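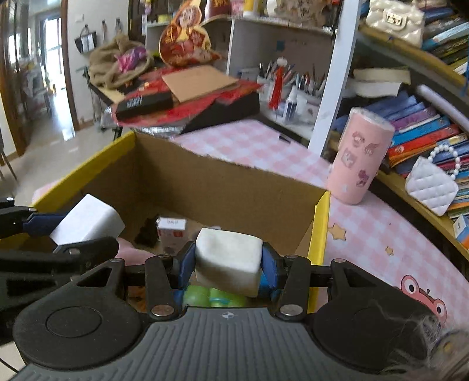 Open cardboard box with a small white and red carton inside.

How to pitch a house track to a small label

Most advice on demos is written by people selling a course. Ignore the mailing list of 3,008 "hot contacts" and do this.

1. Pick one label whose last 12 releases you own or have played out. Niden won't want your Kesau edits.

2. Send two tracks as a private stream. A folder of WAVs gets deleted.

3. Keep the email under 300 characters. Skip the words "deep" and "journey" – every pitch has them.

4. Wait a month, then write once more.

Paid "demo feedback" is mostly a form letter. I bought it twice and got the same paragraph about my low end, on a track with no bass.

Mitra Mohammadi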